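Prarkovine Cirkier手摇磨豆机：用到第二个冬天才写的评测

分类：厨房小物 / 咖啡

我买这台磨豆机的时候，家里已经有一台电动的。电动的那台没坏，现在还在柜子里，声音像有人在隔壁锯一张旧课桌。我早上六点多起床，隔壁邻居不是这个点起床，于是有一天楼道里贴了张字条，措辞很客气，客气到我当晚就开始看手摇磨豆机。

Prarkovine的Cirkier排在我搜到的第三页，价格不上不下，照片拍得像一截高级手电筒。评论区分成两派，一派说它改变了人生，一派说它的把手会响。我的人生没什么可改的，把手响不响我倒是想知道。先说结论给赶时间的人：会响，买了可以，别加价买。

开箱

盒子比我想的大，里面大半是泡棉。磨豆机本体、把手、一只接粉罐、一把小刷子、一张说明书。说明书有好几种语言，中文那一栏把“校准归零”翻成了“请回到无”，我把这一页撕下来贴在冰箱上，贴了很久。

机身是金属的，握着发凉，冬天早上尤其提神，某种意义上咖啡还没喝就先起效了。外壁有一圈浅浅的竖纹，防滑用，手干的时候没问题，手上沾过水就全凭意志。把手的木球打磨得不错，接缝处能摸到一道细棱，第一周我总忍不住用拇指去刮它，后来就忘了。

盖子是另一回事。盖子扣在上面靠的是一点点摩擦力，平时安安静静，你把机器横过来夹在腋下腾手去拿滤纸，它就掉。我的盖子掉过很多次，有一次滚到冰箱底下，是拿尺子勾出来的，一起勾出来的还有一颗不知道哪一年的开心果。

磨起来什么感觉

一次装满大概是一个人早上两杯的量，不过我通常只放12克，做一小杯，剩下的力气留给上班。中度烘焙的豆子摇起来顺，手腕不用较劲；浅烘就不一样了，头几圈像在拧一个生锈的水龙头，偶尔卡一下，整个人跟着往前一送。朋友Orysia Symonenko试了一次，摇到一半把机器递回来，说她理解为什么人类要发明速溶。

磨一次的时间够我听完半首歌，或者烧开一壶水。它和烧水的节奏挺搭，水开的时候差不多也磨完了，谁也不等谁。唯一的问题是两件事我都想用右手做。

说到那个响声：把手转到某个角度，轴那里会“嗒”一下。很轻，一圈一下，像有人在旁边很有耐心地数拍子。空摇的时候最明显，有豆子就被盖过去了。我给轴上过一点食品级的油，安静了两个星期，之后又回来，音色还比以前饱满。
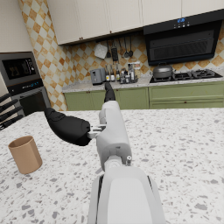

静电是手摇磨豆机绕不开的话题，Cirkier在这方面表现中等偏下，尤其是暖气开起来以后。拧开接粉罐的一瞬间，细粉会朝各个方向出走，罐子外壁挂一圈，手背上一层，剩下的落在台面上。深色或者纯白的台面至少能让你知道该擦哪儿，碰上图里这种白底撒满灰色、深灰色碎点的水磨石花纹，一小撮细粉落上去，就跟着花纹一起过日子了，直到你把袖子按上去。解决办法网上都有：磨之前往豆子上弹一两滴水，用勺子柄搅一搅。管用。我有一半的早上记得这么做。

细粉多不多，也看刻度。粗的那头还算整齐，倒在白纸上摊开看，大小差得不离谱；越往细调越热闹，碎屑和灰一样的东西掺在一起，滤纸会堵，水面停在那儿不肯下去，和早高峰的电梯一个脾气。

刻度与归零

调节环在磨芯下面，要把接粉罐拧下来，再翻过来才能看见。一圈36格，每格有一声清脆的“咔”。手感是整台机器最讨人喜欢的部分，我有时候开会静音了就在桌下拨着玩，拨完忘了自己从哪一格出发，第二天早上喝到一杯浓得能写字的东西。

归零的方法是往细的方向拧到拧不动，再往回数。问题在于“拧不动”这个词很主观。轻轻拧到头和认真拧到头之间能差出两三格，而这两三格对手冲来说就是好喝和像刷锅水的区别。说明书对此的建议，前面讲过了，是“请回到无”。

我自己的用法，供参考：

手冲，一圈之后再回来几格，看豆子深浅加减。深烘往粗走，浅烘往细走，喝着酸得皱眉就再细一格。

法压壶，能多粗就多粗，反正底下那层泥总归要剩在杯子里。

摩卡壶，比手冲细，别细到粉结块。结块那次壶嘴喷得很有气势，墙上现在还有一个小点，我跟房东说是本来就有的。

意式，请不要为难它，也不要为难自己的肩膀。

刻度上没有数字，只有短线和一个小圆点，圆点还是凹进去的，光线差的时候得歪着头找。我后来拿指甲油在几个常用的位置点了颜色，红的手冲，绿的摩卡壶，看起来像小学生的文具，但从此没再认错过。

豆子的影响比机器大

为了写这篇，我把家里能找到的豆子都磨了一遍。主力是Arruda家的拼配，深一点，油亮油亮的，香气很直接，有坚果和一点烤焦的面包边。油亮的豆子对磨芯不太友善，磨上几天，出粉口就糊了一层，用刷子扫不动，得拿竹签刮。Cirkier的出粉口开得窄，糊得比我以前用过的都快。

另外买过一包浅烘，袋子上写着茉莉、白桃、佛手柑，我喝出了柠檬和一种努力。磨浅烘时机身会轻微地扭，接粉罐的螺纹跟着松，摇到最后罐子会自己退出来小半圈。拧紧了再摇，过一会儿又退。没有真正掉下来过，只是让人不敢走神。

有个傍晚，我把同一包Arruda分别用Cirkier和那台锯课桌的电动机器磨了，冲好了端给Orysia盲喝。她喝完第一杯说不错，喝完第二杯说也不错，然后问有没有饼干。我自己能喝出一点差别，手摇的那杯甜感清楚些，尾巴干净些，但我是知道哪杯是哪杯的人，这个证词请酌情采信。

顺带说说杯子。磨得再仔细，倒进一只又厚又凉的杯子里，前两口的香气就交代给杯壁了。我现在会先用热水涮一下。杯口的形状也有点关系，口收得窄的聚香，敞口的凉得快，喝起来比较爽利，适合赶地铁。

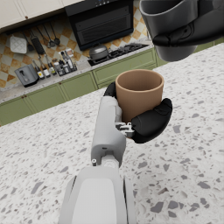
清洁

磨芯可以拆，拆下来一共是调节环、弹簧、垫片、磨芯这几样，顺序要记牢。垫片薄得像一片指甲，装反了机器也能转，转得还挺欢，就是磨出来的粉一会儿粗一会儿细，我为此怀疑了一个礼拜的豆子，还给卖豆子的写了一封语气不太好的邮件。后来又写了一封语气很好的。

随机送的刷子毛偏软，扫浮粉够用，扫不动油垢。我换了一把旧牙刷，剪短了毛，效果好得多。不能水洗这一点请相信厂家，有人在评论里晒过洗完的样子，磨芯上开了橙色的小花。

频率嘛，厂家写的是每周。我的频率是味道不对的时候。深烘喝得多的人最好勤快一点，那股陈油味有点像放久了的花生，混在新鲜豆子里尤其扎眼。

接粉罐内壁很光滑，倒粉的时候基本能倒干净，敲一敲罐底，再敲一敲，再敲一敲，最后那一点还是要用手指。罐子本身是透明的还是金属的，据说不同批次不一样，我这只是金属的，优点是摔不坏，缺点是看不见里面，磨完没磨完只能靠手感：忽然一松，就是完了。

售后

九月的时候把手上的螺丝开始松，拧紧，用几天又松。我给店里写信，店主Florêncio Carrilho当天就回了，问我是不是摇得太用力。我说我摇得很温柔。他说那就是摇得太久。总之他答应寄一颗新螺丝来。

包裹从Stastport发出，走了大约30天。物流信息一直停在“已离开Stastport”，到后来我对这座港口有了感情，会在睡前点进去看它一眼。收到的是一个很大的纸盒，打开是泡棉，泡棉里是一个小袋子，小袋子里是一颗螺丝，外加一张手写的卡片，祝我咖啡愉快。

新螺丝带一圈蓝色的胶，拧上去到现在没再松过。既然有这种螺丝，为什么出厂不用，我问过，Florêncio说新批次已经用上了。所以现在下单的人应该碰不到这个问题，你们的幸福有我的一份贡献。

保修是3年，需要保留盒子。盒子很大，前面提过两次了，它目前占据着我衣柜上层最好的位置，里面塞着夏天的袜子。

放在哪儿

手摇磨豆机的广告总把它拍在露营桌上，旁边有雾，有山，有一个穿羊毛衫的人。我带它出去过一次，机身重，背包侧袋往下坠，把手拆下来以后要单独放，放着放着就找不到了。那天早上我在帐篷门口翻了半天，最后喝的是Orysia带的速溶，她全程没有评论，表情已经替她说完了。

家里用就没这些麻烦，只要台面够长。磨豆机、壶、滤杯、秤、豆罐，一样样排开，看着像要做手术，还得留出一块地方把接粉罐拧开，让细粉有个去处。我家的台面做不到，每天早上都要先把电饭锅请到餐桌上去。看到别人家的长台面，我的心情比看到别人家的磨豆机复杂得多。 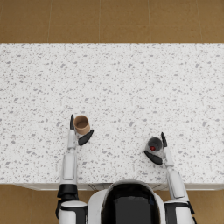 图：白底灰点的长台面，后面是棕色地砖。

拿着摇还是抵着桌子摇，是个人风格问题。我试过把它立在桌上，一手按住盖子一手转，省力，但底座会走，一边磨一边往桌沿挪，需要垫块湿抹布。站着端在肚子前面摇最稳，形象差一点，好在早上六点多没有观众。左撇子可以用，转的方向不变，手腕别扭一些。

噪音方面，比电动的小得多，隔着一道门听不见，同屋的人听得见，是那种沙沙的、像有动物在吃东西的声音。邻居后来在电梯里碰到我，说最近早上很安静，问我是不是换工作了。

和同价位的比

我没有把市面上的都买一遍，钱包不允许，衣柜上层也不允许。借过同事的一台塑料机身的，轻，便宜，磨粉慢，调刻度靠一颗会自己转的螺母，磨着磨着从手冲变成了法压。和它比，Cirkier像个正经人。

也在店里摇过贵出一大截的那种，轴心纹丝不动，浅烘豆子像在磨饼干，放下之后我看了一眼价签，又看了一眼自己的手，觉得这双手配Cirkier正合适。

喜欢的地方：调节环的手感；接粉罐倒得干净；机身结实，从台面摔下来过一回，地砖掉了一小块，它没事。

不喜欢的地方：盖子；把手那声“嗒”；刻度没有数字；干燥天气里的静电；说明书（冰箱上那一页除外）。

无所谓的地方：颜色只有黑和一种叫“晨雾”的灰。我买的晨雾，到手是灰的。
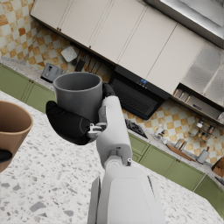 一个人喝，每天就一杯，值得买这么一台吗？
看你早上有没有那几分钟。有的话，Cirkier磨一杯手冲的量很从容，粉也比便宜的塑料机均匀；没有的话，请豆子店帮你磨好，两周内喝完，差别没有论坛上吵的那么大。

补几条邮件里常有人问的。磨芯单独有卖，价格接近半台新机器，等到真磨钝了再操心，我这副还看不出变化。把手可以换成别家的，孔位一样，木球大一号的那种握着更舒服。磨胡椒可以，磨完一个月内的咖啡都会有个性。芝麻千万别试，别问我弹簧是怎么洗的。

机器目前还在用，昨天早上也用了，红点那一格，12克，水烧开之前磨完。盖子掉了一次，滚到了电饭锅后面。

评分：四星里的三星半，差的那半星扣在盖子上。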